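Tesovon Studio Booking and Review Scheduling
Set-up Guide for Architecture Schools
Section 4: Configuring a Design Studio for the Term

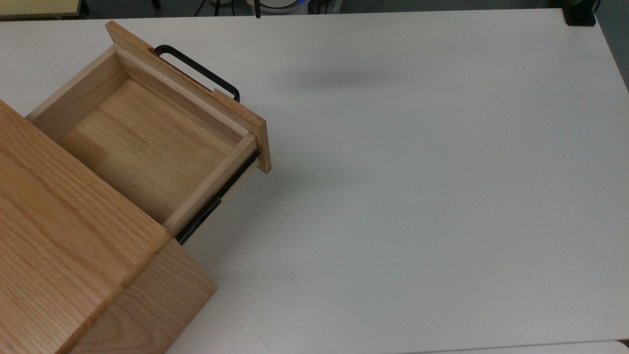 This section covers the creation of a design studio unit in Tesovon, the assignment of desks and storage, and the scheduling of reviews. Complete Section 3 (Importing the Student Register) before you start. A studio unit cannot be opened for enrollment until at least one tutor account and one room are linked to it.

You need the Program Administrator role for all steps in this section except 4.5, which can also be carried out by a Unit Lead.

4.1 Creating the studio unit

1. Sign in and select Program > Studios > New Unit.
2. Enter the unit title as it will appear to students. Titles longer than 50 characters are shortened on the room display panels but are kept in full in the student view.
3. Enter the unit code. The code must match the one in the student register. For schools using the Levden register connector, the code is filled in automatically and the field is locked.
4. Select the year of study. Units shared between two years (a vertical studio) must have the Shared Unit box checked before the year is selected. If the box is checked afterward, the year field is cleared.
5. Set the capacity. The default is 16 students.
6. Select Save as Draft.

The unit now appears in the Studios list with the status Draft. Draft units are not visible to students or tutors.

Note: Unit codes cannot be reused within the same academic year, including codes belonging to deleted units. To recover a code, restore the deleted unit from Program > Archive and rename it.

4.2 Linking rooms

A unit can be linked to one home room and any number of secondary rooms. The home room is used for desk assignment. Secondary rooms are used for reviews, workshops and model display.

1. Open the unit and select the Rooms tab.
2. Select Add Home Room and choose a room from the building list.
3. Check the capacity line under the room name. If the unit capacity is greater than the number of desks in the room, the line turns amber and the unit cannot be published.
4. Select Add Secondary Room for each additional space. Leave the Exclusive box unchecked unless the room is reserved for this unit all term.
5. Select Save.

Caution: Checking Exclusive removes all existing bookings made by other units in that room from the term start date onward. The bookings are not moved. The affected users receive a cancellation notice within the hour. This action cannot be undone from the Rooms tab.

4.3 Assigning desks and storage

Desks can be assigned by the administrator, drawn at random, or left for students to choose. The method applies to the whole unit and cannot be set for individual students. Students with an access requirement recorded in the register are placed first under every method.

1. Select the Desks tab.
2. Choose Manual, Random or Student Choice.
3. For Student Choice, enter the opening and closing times of the selection window. The window must be open for at least two hours.
4. Under Storage, select the type of storage available in the home room: plan chest, locker, shelf or none.
5. If plan chest is selected, enter the number of drawers and the numbering style. Drawer numbers are printed on the desk card together with the desk number.
6. Select Run Assignment. For Student Choice, the assignment runs when the window closes.

Any student who has not chosen a desk by the closing time is placed in the next free desk in numerical order.

Note: Model storage is configured separately, under Building > Stores. Models recorded in a store keep their location when a student changes units. Items in plan chests and lockers do not, and the student's old storage allocation ends at midnight on the day of the transfer.

4.4 Publishing the unit

1. Return to the unit Overview.
2. Check that all four status lines (Details, Rooms, Desks, Staff) are green.
3. Select Publish.
4. In the confirmation window, choose whether to notify students immediately or at the enrollment opening time set in Section 2.

A published unit can be edited, with the exception of its code and year of study. A reduction in capacity is refused if it would fall below the number of enrolled students.

If the Publish button is gray and all status lines are green, the register connector is most likely mid-sync. Wait for the sync icon to clear and reload the page. If the button remains gray, export the unit log and send it to support, quoting error 721 if shown.

4.5 Scheduling reviews

Tesovon treats interim reviews, final reviews and portfolio tutorials as separate event types. Each has its own default duration, which can be changed for the unit.

1. Select the Reviews tab, then New Review.
2. Choose the event type.
3. Enter the date, the start time and the length of each presentation. Discussion time is entered in the second field and is added to the presentation time when slots are generated.
4. Select the room. Only rooms linked in 4.2 are listed.
5. Add internal reviewers from the staff list. Add external reviewers by email address. External reviewers receive a link valid for the day of the review only.
6. Set the pin-up period. This blocks the room before the first presentation so that drawings and models can be set out.
7. Select Generate Slots.
8. Check the running order. Slots can be dragged to a new position until the order is released.
9. Select Release Order.

Caution: Regenerating slots after the order has been released discards all swaps agreed between students. Export the running order first if swaps have been made.

To split a large unit between 2 panels, select Parallel Panels before step 7 and assign a room and at least one reviewer to each. A reviewer cannot be assigned to both panels of the same review.

4.6 Display panels

Rooms fitted with a Lehtinen door panel show the current event, the next event and the unit title. The panel refreshes on the hour and whenever an event is changed. To hide student names on the panel during reviews, select Building > Panels > Privacy and choose Slot Numbers Only. The setting applies to the whole building.

Panels running firmware from before the April update do not support Parallel Panels and show the first panel only. Update the firmware as described in Appendix C.

4.7 Closing the unit at the end of term

1. Confirm that all reviews have the status Complete.
2. Select Overview > Close Unit.
3. Enter the storage clearance date. Students receive one reminder a week before this date and a second on the day.
4. Select Confirm.

Desk assignments end on the clearance date. Review records and uploaded drawings move to the archive and remain available to the Unit Lead in read-only form. For export to Studitz portfolio format, see Section 7.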